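Dulterell Laundry Folding Notes
README, version of 24/09/2023

What this covers

Dulterell is a small collection of notes and pictures on folding everyday clothes on a large cloth-covered surface. It was put together at Plirnden as the garment part of the wider Joneo household set. The subject is the clothes: how they start out, how they get spread, and what counts as folded.

The release has 316 folding entries. Of these, 130 are T-shirts, 100 are jeans and other pants, and the remaining 86 are towels and small cloths. An entry is one garment, one start state and one finished fold. A garment that was folded, shaken out and folded again gets a second entry under the same garment number.

Garments

All clothes are adult sizes and were washed at least once before use. New shirts were left out of the set - the store creases made them too easy to line up. Each garment has a number in garments.csv with its type, main color, fabric and size. Fabric is taken from the care label where there was one, and is left blank otherwise.

Color names are kept short. "Blue" covers everything from sky to royal. Denim is listed as "denim" with no shade given.

Start states

crumpled: dropped in a heap, with at least one sleeve or leg hidden
bunched: partly open, collar or waistband visible
spread: all edges in view, wrinkles allowed
folded: finished, set aside

T-shirt sequence

1. Find the collar and pull it away from the hem.
2. Open the sleeves to both sides.
3. Work the wrinkles toward the hem. Small ones can stay.
4. Fold each side in to a line about halfway along the shoulder.
5. Bring the hem up to the collar, then fold once more if the shirt is a large.

Jeans are folded leg over leg, then in half, and once more if there is room. The waistband label may end up on top or underneath; both are accepted.

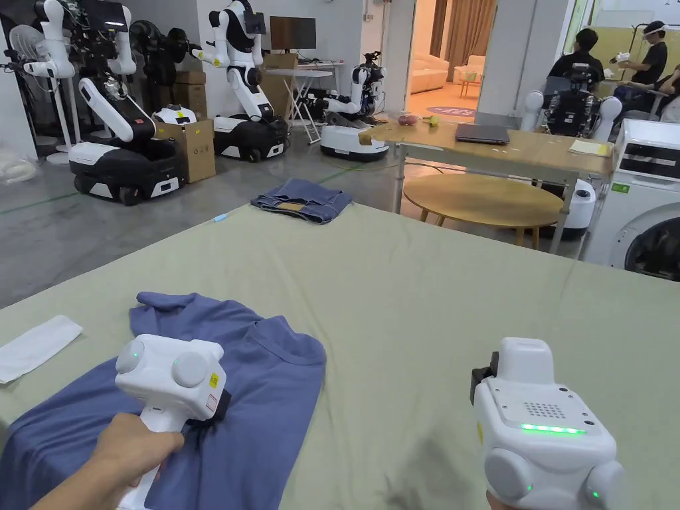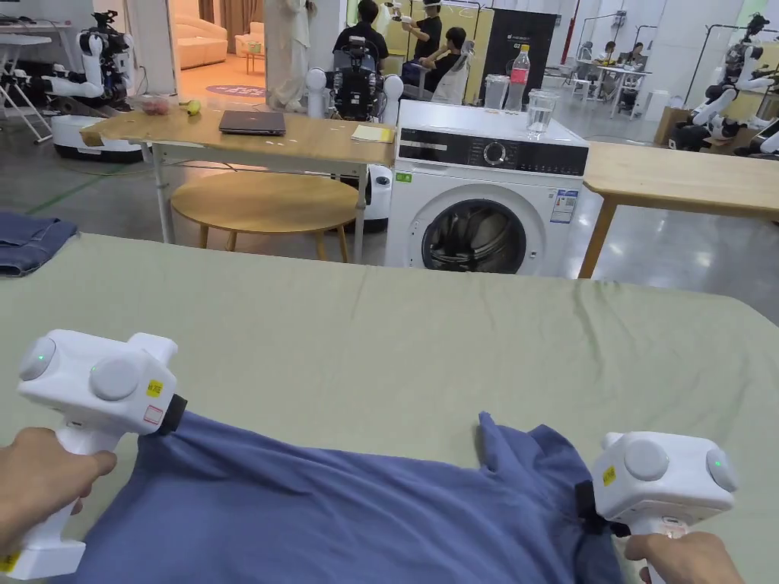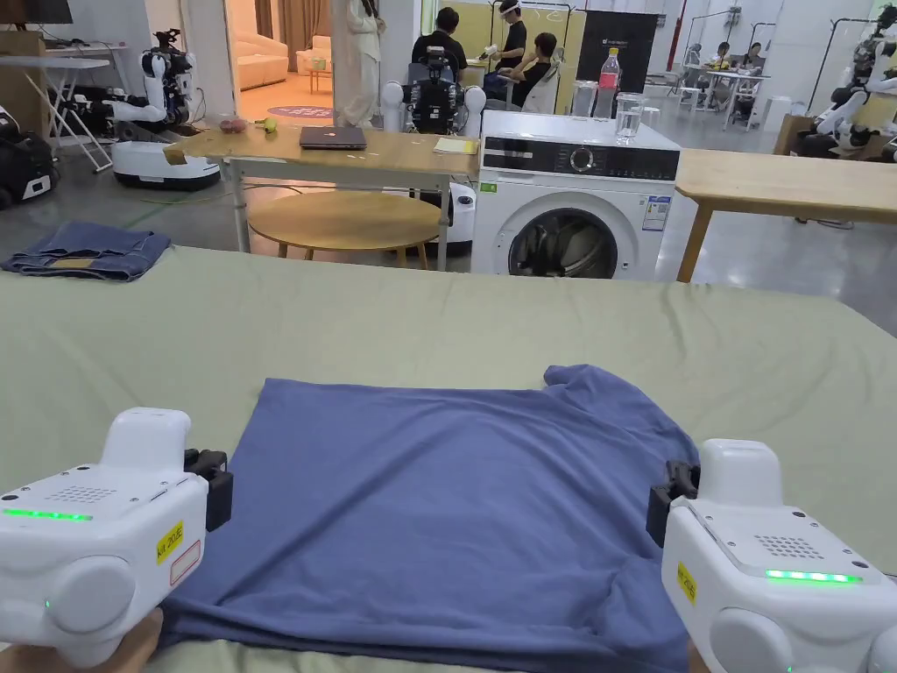
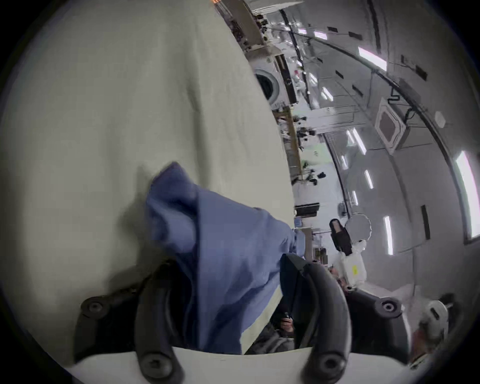

The blue garment during handling. The folded jeans are in the first three pictures.

Surface

The cover is a plain cloth and it moves. When a shirt is pulled hard, the cloth wrinkles with it, and those wrinkles can look like part of a light-colored garment. Entries where this made the edge hard to find have cloth_moved set to yes. There are 27 of them, nearly all from towels.

Folded pieces may stay on the surface while the next one is worked on. They are not labeled again in the later entry unless they get bumped or covered.

Fold quality

Each entry has a score from 0 to 3.

0 - not folded, or came apart when set aside
1 - folded, but a sleeve or leg sticks out
2 - folded, edges off by more than two fingers
3 - folded, edges close to even

Scores were given by eye from the finished fold only. Wrinkles do not lower the score.

Files

garments.csv - one row per garment
entries.csv - one row per entry, with start state, score and cloth_moved
pictures/ - sorted by entry number
vestergaard_terms.txt - the folding terms, taken over from the older Vestergaard list

Known problems

Inside-out shirts are marked from May onward. Earlier entries have the column but it is empty, and empty does not mean right side out.

Two towels share a garment number. They are the same size and color and were mixed up after washing.

Long-sleeved shirts, anything with buttons, and socks are not included.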